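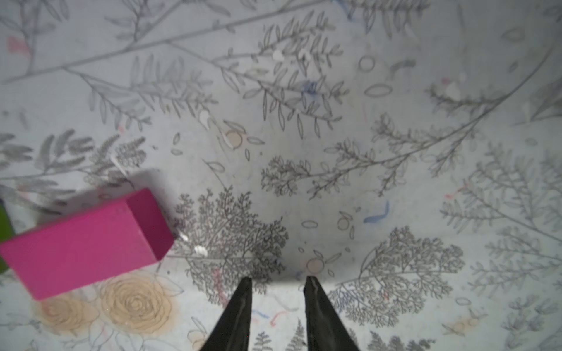 Bríd Fahy, data editor

Grumville Council Votes: read me first

The file holds the recorded votes of the Grumville town council, from the year 2000 until the last sitting before the May election. One row is one councillor and one vote. Votes by show of hands are left out, as the minutes give only the result.

Columns
sitting: the number of the meeting as printed in the minutes
motion: short title, in my words
councillor: surname, then first name
ward: Nencombe, Rustad or Luder
vote: yes, no, abstain, absent

Known problems
In 44 rows the ward is empty. These councillors changed ward in the middle of a term and the minutes do not say from which day. Please do not fill them by guessing.
Eight motions were voted twice in the same evening. Both votes are kept, and the second has the letter b after the sitting number.
"Absent" also covers members who left the room before the vote. The clerk did not separate the two cases.

Party is not included. Many members in Luder stood without one, and others changed later.

Last change: November 3, 2019. Spelling of two surnames corrected in the Rustad rows.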